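Search this site Enter keywords Go

How to Prepare a Wire-Handling Demonstration for an Open Day

This page is for departments that have been assigned a robot station at the Bråten Technical Center open day. It covers the wire harness station. Updated 3 December 2020.

Before the day

Reserve the bench with the Asico workshop office by the end of April. Each station has a bench 800 mm deep and one power outlet. Stations that need a second outlet must say so on the reservation form. The form cannot be changed after the floor plan is issued.

Select harnesses of mixed types. Short harnesses with ring terminals and small connectors are suitable, as visitors can see both ends without leaning over the barrier. Set aside six of the type to be handled. Inspect each terminal and remove any harness with a cracked housing.

Setting up the bench

1. Place the trays within reach of the arm and check that it can travel over every rim. Trays may overlap slightly if space is short.

2. Put one type of harness in each tray. Do not mix types during public hours.

3. Load the Bokine handling program and run it once at low speed with no harness in the tray.

4. Set the barrier 700 mm from the front of the bench. Staff remain on the inside. Visitors remain on the outside at all times, including during questions.

5. Turn the overhead lamp so that it does not shine straight into the trays. Glossy plastic reflects strongly and the wrist camera may lose the outline of a thin wire.

Running the demonstration

Begin with the arm at rest and state what it is going to do. Start the program, and let the first pick take place without commentary. The fingers should close on the sleeved part of the harness, where the wires are held together. A grip on a single loose wire lets the rest swing and catch on the rim.

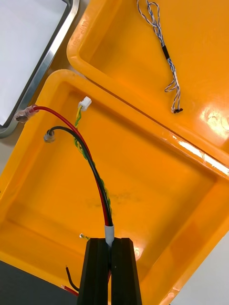 Keep the wrist camera view on the visitor screen throughout the lift. Point out the terminals as they come up, and explain that the loose ends are harder to predict than the part being held. If the harness slips, press Pause, wait for the arm to stop, and return the harness to its tray by hand.

Closing the station

Park the arm, switch off the Vasotus controller and lock the barrier. Count the harnesses back into their bags and return the signed station sheet to the workshop office before leaving the hall.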